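Betreff: Re: [lauftreff-liste] Trikots, Waschen, Sommerstaffel
Von: Tapio Niskanen
An: Lauftreff-Liste

Sumeya Tufa schrieb am Montag:
> Hallo alle,
> bei mir liegen noch die Trikots vom letzten Jahr, ein paar davon riechen
> trotz 40 Grad immer noch, sobald man warm wird. Hat wer einen Tipp?
> Weichspüler hab ich probiert, wurde eher schlimmer. Und: gibt es schon
> einen Stand zur Staffel im Juni, wer läuft, wer fährt? Ich müsste das
> mit der Arbeit klären.
> LG Sumeya

Moin Sumeya, moin Liste,

kurz, muss gleich los.

Weichspüler bitte ganz weglassen. Der legt sich auf die Faser, dann geht der Schweiß nicht mehr raus und der Geruch bleibt drin. Was bei mir hilft: auf links drehen, eine Stunde in kaltes Wasser mit einem ordentlichen Schuss Essig, dann 30 Grad mit wenig Waschmittel. Nicht in den Trockner!! Und nach dem Training nicht bis zum nächsten Tag in der Tasche lassen, da war ich selber lange der schlimmste. Jucélia schwört auf Waschsoda, hab ich nicht getestet. Bei Sachen mit Aufdruck wär ich da vorsichtig.

Wegen der Farbe hatten ja auch welche gefragt, es bleibt bei Orange:

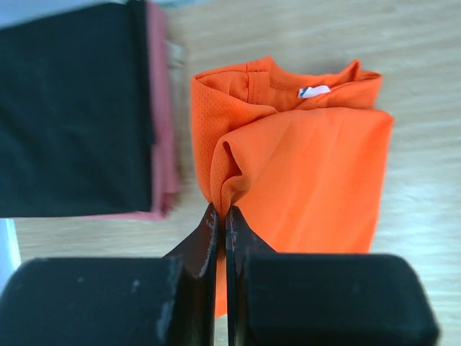
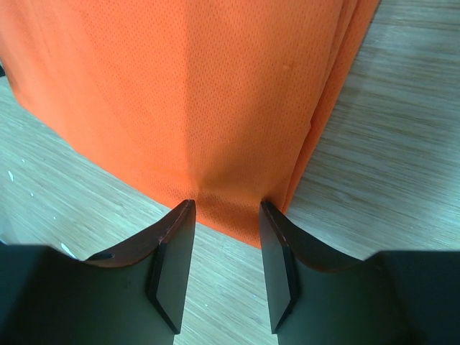
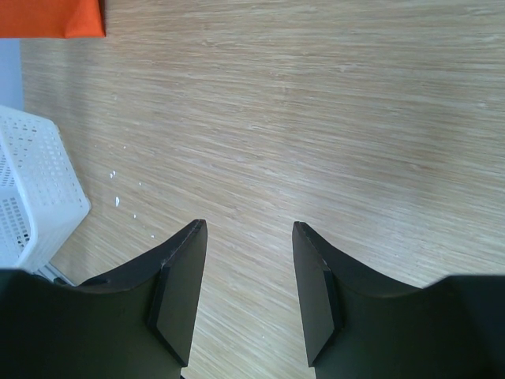
Nachbestellung läuft wieder über Panmont. Größen bitte an Mahlet, nicht an mich, ich verlier die Mails nur. Preis ist 21 Euro das Stück, egal welche Größe. Mahlet sagt, S fällt klein aus, also im Zweifel eine rauf. Wer noch vom letzten Mal offen hat – bitte überweisen, sie will nicht jedem einzeln hinterherschreiben.

Jetzt Staffel. Stand von gestern Abend:

Gemeldet sind wir mit 3 Teams. Startnummer für Team eins ist die 163, die anderen beiden kommen noch. Treffpunkt am Parkplatz in Rostel, unten beim Sportplatz, nicht oben an der Kirche (letztes Jahr standen die halben Leute oben). Bradley fährt mit dem Bus und hat noch Plätze, wer mit will schreibt ihm direkt. Sumeya, dich hab ich erstmal auf der zweiten Etappe, 19 km, der wellige Teil. Wenn das mit der Arbeit nicht klappt sag bitte bald bescheid, dann tausche ich mit Jucélia, die kann beides.

Schlussetappe ist noch offen. Ich mach sie ungern, mein Knie zickt seit dem langen Lauf wieder rum. Freiwillige??

Verpflegung: an den Wechselpunkten gibt es nur Wasser und Tee, also Riegel usw. selber mitbringen. Stirnlampe braucht diesmal keiner, Start ist früher. Warnwesten sind Pflicht für die Radbegleitung, davon fehlen uns noch welche. Wer eine im Auto hat, einpacken.

Training diese Woche normal, aber wir laufen hintenrum am Kanal, die Brücke ist immernoch gesperrt.

Grüße
Tapio

PS: Der Schlüssel vom Umkleideraum hängt nicht am Haken. Wer hat den?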